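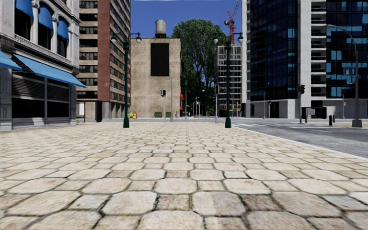 Stone-paved walkway in the Pritach map, looking toward the intersection

Progress report to the Sisodel Education Fund
Project: Sidewalk robot course, Hovari Technical High School
Prepared by: Irina Anghel, project teacher
Date: May 6, 2022

1. General status

The project started in January, and we are now at the end of the second stage from the work plan. The students can drive the simulated robot, read its camera and its distance sensor, and send it along a route on the sidewalk without a person on the controls. The first stage took longer than planned, and the part about street crossings is not finished. I explain both points below.

The group has nine students, in four small teams. One student left in the first month for family reasons and another took the place, so the number is the same as in the application.

2. Work in the simulator

All the driving until now was done in the Pritach map, a city model with wide sidewalks, shops, high buildings and several intersections. We chose it after a short comparison with a smaller map. The smaller one ran faster on the school computers, but its sidewalks were all flat and all of the same color, and the students' program learned only this one color.

In Pritach the ground changes from place to place. On the walkway with rounded stones the program at first took the dark joints between the stones for small obstacles, and the robot stopped every few meters. Team Two solved it by smoothing the camera picture before the search for edges. They wrote a one-page note about the method, and the other teams now use it too.

The common task for this stage is a route with eight waypoints. A run is counted as good when the robot passes all of them in order and does not touch anything. At the last test day 70 percent of the runs were good. The goal in the work plan for this date was lower, so we are satisfied with the result, but I must add that the route has only one crossing in it.

3. Street crossings

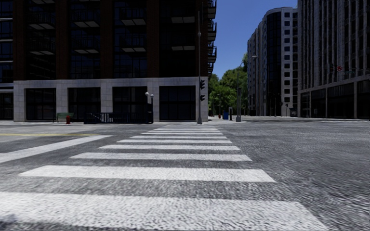
Crosswalk used for the crossing exercise, with the traffic signals at the far corner

Crossing is the most difficult exercise. The robot must find the stripes, turn to be straight with them, and keep this direction until the far curb. Near stripes are wide and easy to find. The far ones become very thin in the picture, and the program loses them. When the students start, they want to follow the nearest stripe, but a stripe lies across the way of the robot, so they have to work with the direction of the whole group -- this took two lessons of drawing on paper before it was clear to everybody.

There is also a second crossing at the same corner, perpendicular to the first, and its marking confused two of the programs. We have not begun to read the traffic signals. I ask to move this point to the third stage.

4. Obstacles and false obstacles

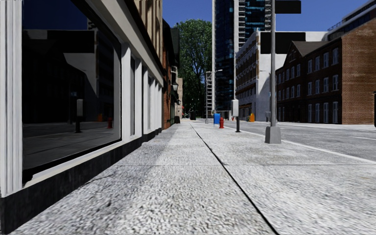 Team Four is responsible for the obstacle list, that is, which objects the program should recognize and how much space the robot should leave. They began with objects that stand on the sidewalk: poles, bins, hydrants. Very soon they had a problem with shop windows. The big display window on the left gives back a dark copy of the opposite side, with a hydrant in it, while a real red hydrant stands farther down by the curb next to the blue bin. The camera program of the team marked both. Their solution is to compare each camera result with the distance sensor and to keep only the ones where the two agree. It works in most runs, but it makes the program slower, and they are looking for a way to do the comparison less often.

5. Equipment and expenses

The two computers bought with the grant are installed and in use. The Husar robot kit is delivered and assembled, but it has not yet been driven outdoors. The charger in the box had the wrong plug for our sockets; the seller has promised a new one and we did not pay extra. There is no change requested in the budget.

6. Next stage

-- Finish the crossing exercise in the simulator, including the traffic signals.
-- Move the smoothing method and the obstacle list to the Husar robot and try them in the school yard.
-- Prepare the public presentation. The students would like to show the simulator live, and I support this.

One question for the Fund: may we publish the student programs on the school page together with the final report? The parents have already given their written agreement.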